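Small bathroom, big difference: my sink and shelf routine

Posted 14 January 2019

I used to do the bathroom in one long miserable session every other weekend, and by the end I was so sick of it that the sink got a quick swipe and that was it. Then last September I started doing just the sink and the little cabinet over it, on its own, a few evenings a week. It takes me less time than waiting for pasta water to boil, and I swear the whole room looks better for it!

First thing, clear the rim. Everything on the edge of the basin goes somewhere else – the soap, the hand cream, whatever my kids left there. If you wipe around bottles you end up with those sticky little rings, and I have scrubbed enough of those for one lifetime.

Next, shelves before sink. I learned this one the dumb way, with toothpaste dust all over a basin I'd just polished. Take the bottles off, wipe the shelf from back to front, wipe the bottoms of the bottles too, and put back only what you use every day. Toothpaste goes upright with the cap down so you get the last of it.

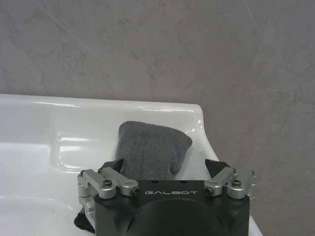
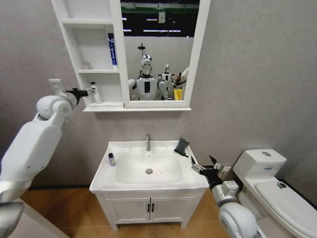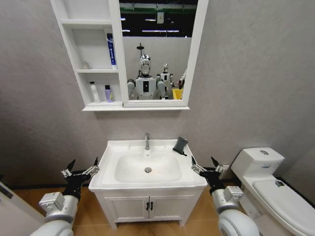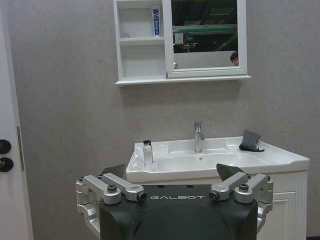 For the bowl itself I squirt a little dish soap on a damp cloth and start at the outside, working in toward the drain. Spots near the drain usually need a second go. If they're stubborn I sprinkle on some baking soda, leave it while I do the mirror, and come back. I tried the Prulex cream that everybody in my building raves about and it was fine, but the smell hung around until bedtime and I went back to my baking soda.

The faucet gets done last, with a dry cloth. Don't skip the bit behind it where the water sits (an old toothbrush is perfect for this). Chrome dries spotty if you leave it alone, so buff it right away and it'll shine like a hotel's.

About cloths: I keep a stack of 21 gray ones from Mivton and use a fresh one every time. Gray hides stains so well that you can't tell a clean one from a dirty one, so mine go straight in the wash and never back on the rim. Skip the fabric softener, too. It leaves a film and then your towels just push the water around.

Sponges I rinse, squeeze hard and stand on edge so the air gets at both sides. When one starts to smell, out it goes, or it gets demoted to scrubbing flower pots.

Next up is the cabinet under the sink, and mine is a mess right now. I've got two Amaral bins on order for it.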